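Notes on the Revised Household Paper Schedule
January 24, 2025

Readers of this blog will recall that in July I set out a schedule for keeping and discarding household papers. Several of you have written since then, and I have used the schedule myself for long enough to see where it needed correction. The revised version is given below in general terms. It applies to an ordinary household with no business run from the home.

Utility bills are now kept until the following bill has been received and checked against the meter. Under the earlier schedule they were kept for a full year, which filled one drawer and served no purpose that I could identify. Bank statements remain in the folder for the current year and move to the storage box each January. Receipts for items costing less than 20 dollars are discarded once the return period has ended. Receipts for larger items are kept with the manual for as long as the item is in the home.

Medical papers have been given a section of their own. In the earlier schedule they were filed by date, and finding a single test result meant going through the whole folder. They are now filed by member of the household, with the most recent paper in front.

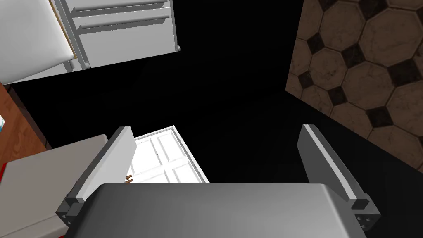
Marloes Van Wijk wrote that the rule on receipts was too strict for anyone who rents, and that she had recovered 545 dollars from a former landlord only on the strength of small receipts for paint, hooks and a replacement lock. I accept the point. Tenants should keep every receipt connected with the dwelling until the deposit has been returned in full, whatever the amount.

Milan Van der Linden asked whether scanned copies may take the place of paper. My practice is to scan the papers in the storage box and to keep the originals of anything bearing a signature or a seal. Scans are saved in 2 places, one of them outside the home. File names begin with the year, followed by the name of the sender.

The question of letters and greeting cards was raised more than once. These are outside the schedule. I keep mine in a Farketti biscuit tin, and when the lid no longer closes I read through them and decide.

A further revision will be needed for the papers of relatives who have died. I am working through my aunt's folders at present and have reached the insurance policies, several of which were replaced by later ones without being marked as such. Those who have dealt with old policies of this kind are invited to write to me at the usual address.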